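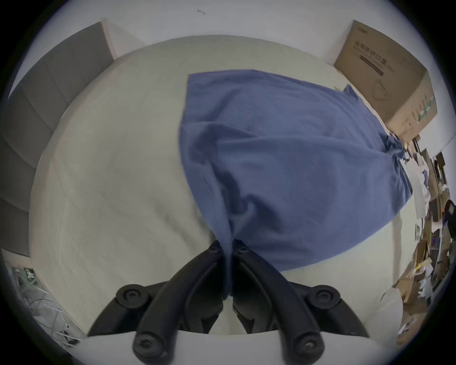
What is a heat pump tariff?

A cheaper night rate for homes that heat with electricity. Ask your supplier, most have one but dont shout about it.

Does it cover the whole house?
Usually just the heating, on a second meter. Rolar put everything on one.
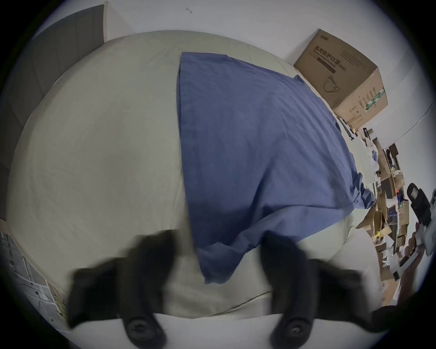

Photo: Tane Bolger

How much will I save?
Depends on the house. Ours used about 400 units less last August to now, old oil boiler gone. Terkon quoted 185 for the meter swap.

How long is the wait?
4 weeks with Keskinen. Longer in winter.
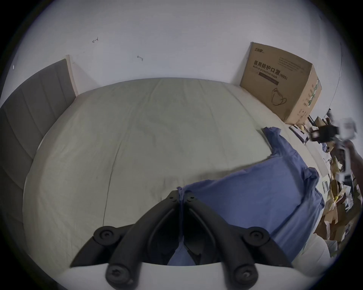
Can I turn the heating down at night? Yes, a bit, 3 degrees at most or the pump works flat out by morning. Bedrooms first. Extra layers cost nothing, even a crumpled blue thing like the one on the bed there will do. Radiators clear of furnture please.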